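Let the Robot Be Clumsy

Plevbridge, 29 March 2022

I have now spent enough evenings steering a pair of robot arms around a kitchen table to have opinions, so you're getting them.

The big one: I think we're too tidy when we show robots how to do things. I picked up the habit myself at Bekance, where I learned to drive the arms by remote. You sit down, you take a breath, you do the task perfectly, and if you fumble, you throw the take away and start over. The set we trained on at the end of my first stretch had 1,778 takes in it and hardly a slip anywhere. It looked lovely! And then the arm went off on its own, bumped a bowl, and just sort of hung there, because in everything it had ever been shown, bowls did not get bumped.

So I started keeping the ugly ones. Not the disasters (I do have some pride), but the takes where I reach too far, back up, and try again from the other side. I have over 290 of those now, and I'd trade a lot of the pretty ones for them.

People ask why I don't just grab the arm and move it by hand. I do, sometimes! For wiping a counter or pulling a drawer I think it's the better way, and you can feel the weight of the thing. But with two arms you run out of hands fast, and your body is always in the way of the cameras. Remote control is slower and my shoulders hate it, but the robot gets a view with no elbow of mine in it.

Cooking is where all this gets interesting to me. A pot is a rude place to put a gripper. The walls are shiny, the opening is only so wide, and whatever you're after is round and would like to roll.
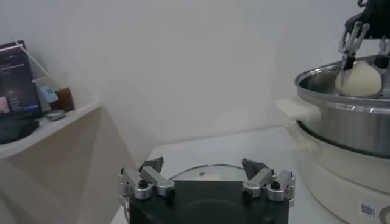

What I'd change

First, pay for time and stop paying for takes. If you count takes, people rush, and rushing teaches the robot to rush.

Second, let more people drive. At Nusari they had 4 of us on the same job and we all reached into a pot differently. Somebody wanted to "fix" that with a rule sheet. Please don't! I learned more from watching the other 3 than from any manual.

And let the second arm rest when it has nothing to do. I used to fidget with mine, and you'd be amazed how faithfully a robot will learn to fidget.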